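In Defense of the Boring Tablecloth

I own one tablecloth. It has small checks on it, it lives on the table all year, and I'd like to make a case for it.

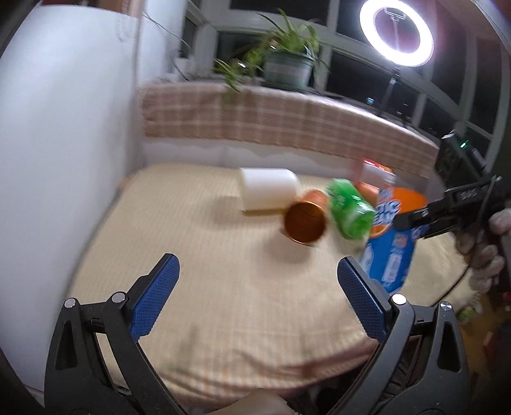 My friend Éabha Hegarty thinks a tablecloth is for company. She has a good one, ironed, in a drawer, and I've eaten at her place for 12 years and seen it maybe twice. The rest of the time we eat off bare wood and she follows my glass around with a coaster like I'm a toddler with a marker. I love her! But who is that table being saved for?

I grew up with the other kind of house. My grandmother's cloth went on in the morning and came off when it needed washing, and we did everything on top of it: homework, pie dough, taxes, one very long feud over a card game. You put your elbows on it. You picked at the hem when the grown-ups got boring. If somebody spilled, well, there was a second one in the closet.

Somewhere along the way we decided that nice things should be kept nice, and so we stopped using them. I do it too (there's a candle in my bathroom that I've been "saving" since I moved in). A cloth just seems like an easy place to quit. Mine cost 10 dollars at a church sale. It softens the noise of plates, it makes toast look like breakfast, and when I sit down at it with the bills at 2 in the afternoon I'm a little less grumpy than I'd be otherwise.

Éabha says I'm only too lazy to put it away. Fine, some of that is true. I also can't fold it straight, and I don't own an iron anymore. But she was over in September, and she sat there through three cups of tea, smoothing one corner flat with her thumb the whole time, and she didn't ask for a coaster.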